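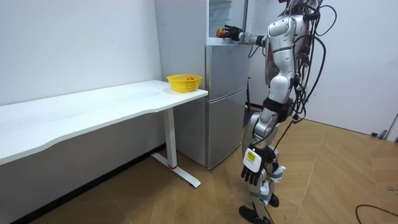 Search this site Go

The abbey open day began at ten on Sunday, or would have done if the monk with the key had not been at prayer. We stood in the drizzle, a patient crowd, and read the noticeboard twice.

Brother Iyengar took our group of 16 round the church. He has been asked about the beer so often that he now starts with it: there isn't any. They bind books. The library holds 2702 of them, and we were allowed to look at the spines.

Divya Mathew from our parish wanted to know how they stay awake for the night office. "Some of us don't," he said, and moved us along to the cloister.

Midday prayer was the best of it - four psalms, sung slowly, with silences long enough that I twice thought we'd finished and once reached for my coat. Lunch was soup. The shop took 57 minutes, mostly Divya's, and I came out with a candle I don't need.

They open again in September. Bring a cushion, the pews are original.

423 shares
16 comments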